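Home Care Notes: Cleaning the Outside of a Floor-Standing Air Purifier

Compiled by Orysia Prokopenko. Last revised 12 June 2024.

These notes cover the housing, vents and top panel of a large white tower or box-type purifier. Filter replacement is a separate job and is covered at the end only in outline. Switch the unit off at the panel, then at the wall, before starting.
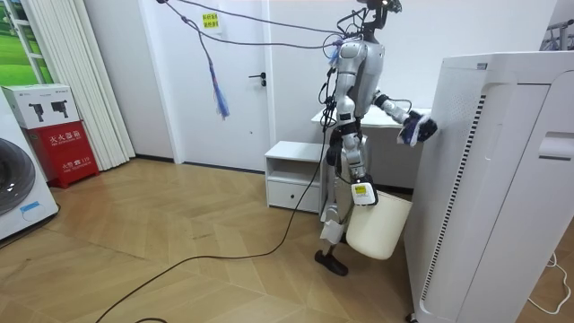
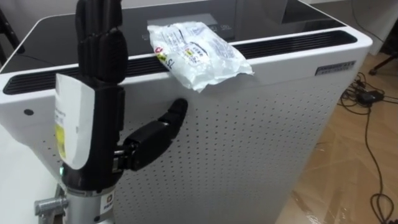 1. What you need

Two microfibre cloths, one for washing and one for drying. Keep them different colours if several people share the cleaning.
A small bucket. A half-filled one is easier to move and less likely to slop on a timber floor.
Lukewarm water with a few drops of neutral dish detergent.
A soft brush, either a clean 25 mm paintbrush or the dusting attachment on the vacuum.
Cotton swabs for recessed handles and small openings.

Do not use methylated spirits, cream cleanser, melamine sponges or anything with chlorine bleach. White plastic housings lose their finish under abrasives and the dull patch will hold more grime than the original surface did.

2. Order of work

Work dry first, wet second. Dust that gets damp inside a grille turns to grey paste and has to be picked out slat by slat.

Vacuum the perforated panels at low suction, moving the brush in one direction along the rows of holes. Repeat at right angles. For slatted vents, run the brush along the length of the slats, then across them. Stop at the edge of the vent; do not push bristles through.

Wring the wash cloth until it no longer drips. Fold it into a pad and wipe the smooth plastic from top to bottom. Hold the bucket or stand it on the floor. It should never sit on top of the purifier, where a spill would run directly into the outlet vent.

Wipe perforated areas with a nearly dry cloth, pressed flat. Dragging a bunched cloth over small holes leaves lint in them.

Dry each face before moving to the next one.

3. Glossy top panels

Black gloss shows streaks and fine scratches more than any other part of the unit. Blow or brush off loose dust, then use a clean section of the damp cloth with no detergent. Finish with the dry cloth. Touch controls can register a wipe as a press, another reason to isolate the power first.

Keep liquid away from the seam between the gloss surface and any vent strip. Spray products should go on the cloth, never on the panel.

4. Nameplates and small openings

Metal nameplates are usually held by adhesive. Wipe over them once and leave the edges alone. Small round openings in the housing may sit over a sensor, so check the manual before putting anything near them. A dry swab around the rim is sufficient in most cases.

5. The floor and cable

Move the unit by its handles, with the cord unplugged and gathered up. On timber or herringbone floors, lift or tilt the unit onto its castors if it has them. Sweep the footprint, wipe it with the damp cloth and dry it straight away. Water left in the joints between blocks can raise the edges.

Run the power cord along the wall once the unit is back in place. Leave the clearance stated in the manual on the intake sides. Furniture pushed close to the unit restricts airflow and leaves a dust line on the skirting.

6. How often

Dry dusting: fortnightly.
Damp wipe: monthly, or sooner in kitchens and rooms with pets.
Vents and perforated panels: monthly. From August in dusty districts, fortnightly.
Filter: follow the indicator or the manual. Switch off, open the cover, note which way the airflow arrow points, and replace like for like.

Correction from Doaa El Fassi: an earlier version of section 3 recommended glass cleaner. Ammonia-based types can cloud coated plastic. Plain water has been substituted.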